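April, gone ten at night

Wide awake and full of toast, so I may as well write it down. I finished the jigsaw! The big one, the Kornis harbour, all 3000 pieces of it, and I am ridiculously pleased. It has had the dining table since before Christmas and I've eaten every meal off my knees.

The sky was the worst of it. I'd put it off for weeks, then tonight I sorted what was left by shape instead of colour and it simply went. The last 461 pieces took me 16 evenings, and the very last one was a bit of gull. A gull's foot, in fact. I cheered out loud and had to sit down.
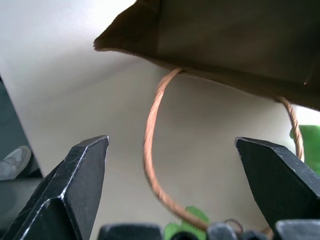

Paper bag, rope handle.

Already thinking about the next one, of course. The swap shelf at Peltow library had a 1000-piece map of the canals on it last week, and I should have grabbed it there and then. If it's gone I'll try the market at Grirkley — the puzzle stall is at the far end, past the cheese, and they let you look inside the box. I'd love something with a lot of rooftops. Or boats again! I don't think I'm done with boats.

Can't bring myself to break up the harbour yet. I keep wandering in with my tea to look at the little red lighthouse, which I did in one go during that awful wet weekend and still think is the best corner. It can stay until I'm back from Haslam, and then the table really does have to be a table again.

Must buy lamp bulbs. And bread, as I've eaten it all.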